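Setting Up a Shared Supply Cabinet and Reading Table

This guide explains how to arrange a two-door storage cabinet and the table beside it for daily use by several people. It applies to classrooms, staff rooms and small libraries. The instructions assume that the cabinet has been assembled and secured to the wall according to the manufacturer's directions.

Before You Begin

Empty the cabinet completely, including the drawer. Wipe the shelves, the inner faces of the doors and the handle with a soft cloth and a mild cleaner. Leave the doors open until all surfaces are dry.

Open each door as far as it will go and close it again. A door that rubs against its neighbor or drops at the outer corner should be adjusted at the hinges before the cabinet is filled. Most hinges of this type have two screws: one moves the door sideways, the other moves it in or out. Turn each screw a quarter turn at a time and test the door after every turn.

Step 1. Sort the contents

Divide everything that was in the cabinet into items used daily, items used each month, and items that belong elsewhere. The last group should leave the room the same day. Papers that have not been consulted since October of the previous year may be sent to the archive.

Step 2. Fill the drawer

Reserve the drawer for small, flat items such as labels, tape, index cards and spare keys. Shallow trays will keep these from sliding when the drawer is opened. A packet of 500 labels should be stored flat, with the opened end toward the front.

Step 3. Assign the shelves

Place daily items on the shelves between waist and eye level. Heavy items go on the lowest board – never above shoulder height. Leave 2 inches of free space above the tallest item on each shelf, and 3 inches where people will be reaching in with both hands.

Drinks may be kept in the cabinet only if they are tightly capped. They should stand upright on a shelf of their own, away from paper and electrical items.

Step 4. Arrange the table

Keep the tabletop clear except for the books in current use. Stand them upright with their spines facing the reader, and keep the group small. When more than six volumes are needed, use a pair of bookends or move the surplus to a shelf.

Step 5. Hang the backdrop and letters

A length of plain dark fabric behind the table gives lettering a clear background. Run a line close to the ceiling and clip the top edge of the fabric to it, letting the cloth fall in loose folds. Foam letters are light enough for most fabrics. Choose bright colors, and check from the doorway that each letter can be read before fixing it in place. 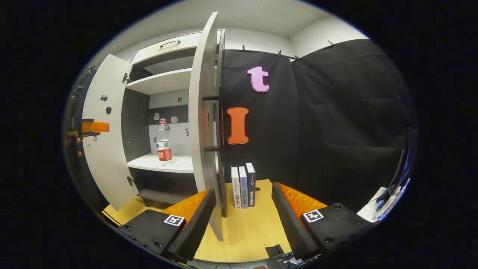 By Wilma Mulder
Updated 06/05/2023

The open compartment beneath the upper shelf has a perforated back panel. Keep containers a short distance in front of a panel of this kind. The water bottle stands alone on the lower shelf, and the three books on the table remain within easy reach of a seated reader.

Step 6. Maintain the arrangement

Inspect the cabinet at the end of each month. Return stray items to their shelves, discard empty packaging and tighten any loose handle. Fabric should be taken down and shaken out once per term – remove the letters first and lay them flat.

Any change to the shelf assignments should be written on a card and placed in the drawer, with the old card removed at the same time.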